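Ticket: Purchase request for second arm, sim licenses, gripper spares
Queue: Equipment planning
Opened by: Naveen Nigam
Status: Open, waiting on requester (that's me)
Priority: Medium, lowered from High by someone in purchasing

What I asked for
One more arm for the Edcombe room, 26 simulator seats on the Azar plan, and six sets of gripper fingers. Purchasing sent it back with the question "why do you need a second arm if you have a simulator?" and, two lines down, "why do you need a simulator if you have an arm?" I admire the efficiency.

Comment 1, Naveen
Fair enough, I'll start with the simulator. The bedroom setup is what we use for planning the tabletop clearing work. The dresser top has a tissue box, a disc, a clock, a pencil or pen and a pair of curved gray tubes on it, and the job is to work out what we need to own before we own it. 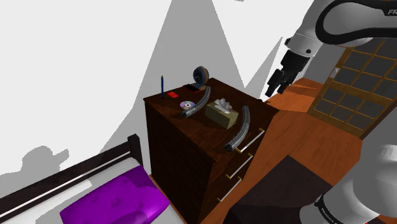
The seat count is the part that got flagged. We have people sharing logins and running jobs at 6 a.m. to dodge each other. The Azar quote goes up in steps, and 26 lands us in the cheaper step. Asking for fewer would cost more per seat, and I would like that written down somewhere before November, when we have this talk again.

Comment 2, purchasing
Please explain line 3, gripper finger sets, quantity 6. The arm comes with fingers.

Comment 3, Naveen
It does. It comes with one set. Griltano sells replacements at 269 a set, or you can wait for their bundle, which has been "coming soon" as long as I've had this job. Fingers wear, and they wear faster when people are learning. I based the six on what we went through last year, plus one for the drawer.

I did try the cheap route first. Esel makes a compatible set for 100. What I found:

- Mounting holes line up. Good.
- Pads are thicker, so the opening is smaller. Less good.
- Our wider practice items no longer fit between them. Ticket reopened, by me, against myself.

So before anyone approves a finger of any brand, I want the opening checked in simulation against the things we plan to pick up. It costs nothing except seats, see line 2. 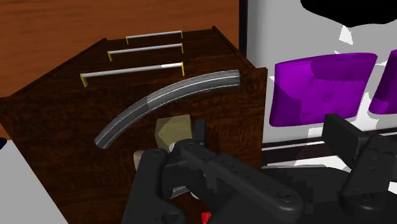
Close view at the dresser, gripper open, olive block beside one finger pad.

Comment 4, purchasing
Can line 1 (second arm) wait until next year?

Comment 5, Naveen
It can. Here is what waiting looks like. The arm we have is booked most of the day, and any time it's down for service the whole room is down with it. Simulation covers planning and a lot of the early testing. It does not cover finding out that a real drawer sticks.

If the money only stretches to part of this, my order would be:

1. Simulator seats, all 26.
2. Finger sets, Griltano ones, once the opening check is done. I could live with three now and three later.
3. Second arm. Please keep it on the list with its own line – last time it got folded into "furniture and other" and we received a very nice chair.

Comment 6, purchasing
Noted. Please attach the updated quote for line 2. The one on file has expired.

Comment 7, Naveen
It was valid when I opened the ticket. Asking Azar for a fresh one now.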